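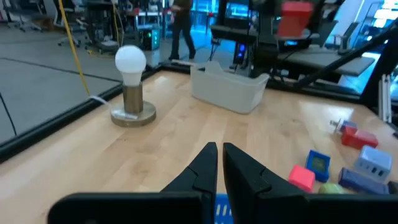 How many episodes does a task need before training?
Bimley accepts a task set once it holds 54 episodes, all recorded with the same prompt text.

4.2 Recording an episode

1. Move both arms to the home pose.

2. Rearrange the objects on the table. Vary position and orientation – the bin included.

3. Press Record and wait 2 seconds before moving either arm. 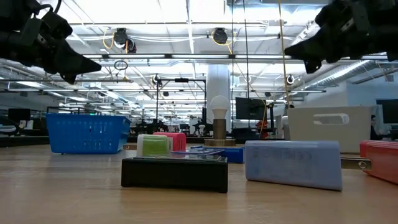 4. Complete the task at an even speed, then press Stop.

5. Label the episode Keep or Discard.

Note: Failed grasps that are corrected may be kept.

CAUTION: Keep hands off the table while the arms are energised.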